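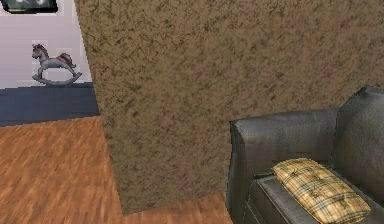 Ghent, 30 Sep 2022

Home Posts Reading list About

by Karlijn Verbruggen
3 min read

I spent most of February trying to reproduce the Clilter result, and I still don't believe the headline number. The claim is that an agent trained only in rendered rooms can be told "go to the rocking horse" and get there, past a big sofa and a wall it has to go around, in more than 900 test runs out of a thousand or so. Fine. What I want to know is how many different rooms that was.

The answer is 10. It's in the appendix. Same walls, same furniture, new starting positions. My copy of the agent (trained with the Wedora code, default settings) did well in those rooms too. Then I swapped the blotchy brown wall texture for plain gray and it got lost in 9 of them. If changing the paint does that, I'd call it memory before I'd call it navigation.

The tabletop half of the paper bothers me more. The method is supposed to pick out a named object among clutter, and the authors make a lot of the partly hidden ones.

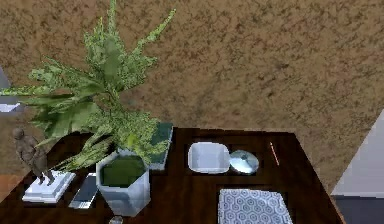 Tabletop clutter in the simulator. The green book is mostly under the plant.

Ask for the bowl or the pencil and I have no complaints. Ask for the book and the score drops hard, and the paper averages it in with everything else. A per-object table would have taken up half a page. Desmet's older baseline, which I ran on the same layouts, loses on the easy objects and comes out level on the hidden ones.

I do like the Jevomik renderer, for what it's worth. It's quick, it doesn't crash, and soft textures don't bother me much if you're open about them. My complaint is with the word "generalizes" in the abstract.

I wrote to the authors asking for the per-room scores and the training seeds. They were polite and said the files were being cleaned up. I'll rerun everything when they arrive.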